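Recipe notes and batch records for the Mamlow cold process soap range. Everything is plain text or CSV, so you can open it in whatever you like.

## What is in here

- `recipes/` – one Markdown file per soap, with oils, lye, water and additives by weight
- `batches.csv` – 493 rows, one per batch poured
- `colour_notes.md` – how each clay and mica behaved, and in which base
- `moulds.md` – inside measurements of every mould in use

The recipes come from two older notebooks, Ilurier (salt bars and plain olive oil soaps) and Sorrentino (anything with citrus). The names have stuck as prefixes, so `ilurier_07` is the seventh recipe in the first notebook. Bimora recipes are newer and were typed straight into this folder.

## Columns in batches.csv

| Column | Meaning |
|---|---|
| `batch` | Running number, never reused |
| `recipe` | File name in `recipes/` without the ending |
| `superfat` | Per cent, as calculated before pouring |
| `oil_temp` | Oils when the lye went in, in Celsius |
| `trace` | light, medium or thick |
| `gel` | yes, no or partial |
| `cure_days` | Days from cutting to first use |
| `notes` | Free text, often blank |

Weights are in grams throughout. Where the notebooks used ounces the figures were converted and then rounded to the nearest gram, except for lye, which is kept to one decimal place. A blank cell means the figure was not written down. Please don't fill blanks in with the usual value.

## Known problems

The first 60 batches have no `oil_temp`. Those were judged by touching the side of the pan, and the notes say things like "warmish".

`gel` was not recorded the same way all the way through. Early on, a bar with a darker ring in the middle was put down as "yes". Later it became "partial". If you are comparing colours, leave out any gelled batch with "ring" in the notes.

Two fragrance oils were renamed by the supplier. The file keeps whichever name was on the bottle at the time, so sweet orange turns up twice – search for both `orange_sw` and `orange_5x`.

Salt bars are cut much sooner than the others, and some went to individual moulds and were never cut at all. For those, `cure_days` starts from unmoulding.

## Using the recipes

Run every recipe through a lye calculator before you make it, even if you are only changing the batch size. Olive oil from different suppliers can need a slightly different amount. Lye goes into water, never the other way round, with gloves and goggles on.

To scale a recipe up or down:

 python scale.py recipes/bimora_03.md --percent 50

The script changes weights only. Mould depth, stirring time and insulation are up to you. It refuses anything under 20 per cent, as small kitchen scales are not steady enough at that size.

## Changes

Corrections are welcome as plain edits to the files. Give the batch number and say where the right figure came from. New batches are added on a Friday, and the colour notes get updated when there is something to say.

The text and figures may be reused freely with a link back to this folder.

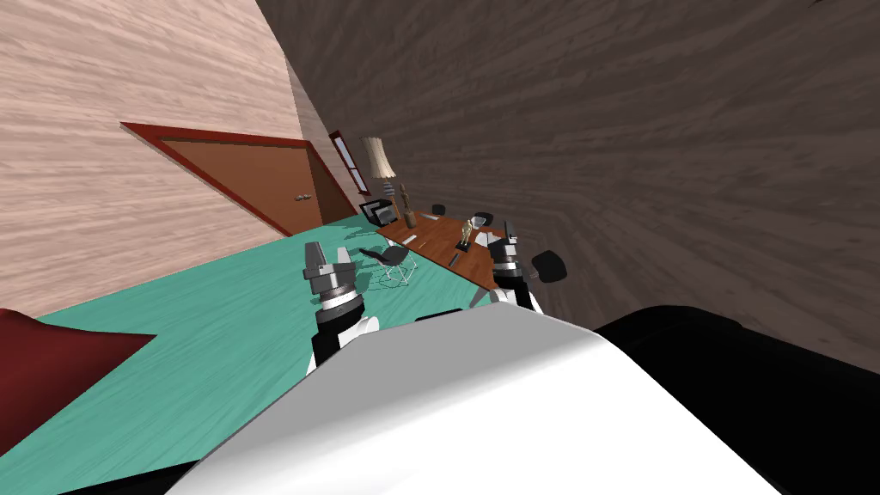
*Simulated room with a long wooden table and a door in a dark red frame.*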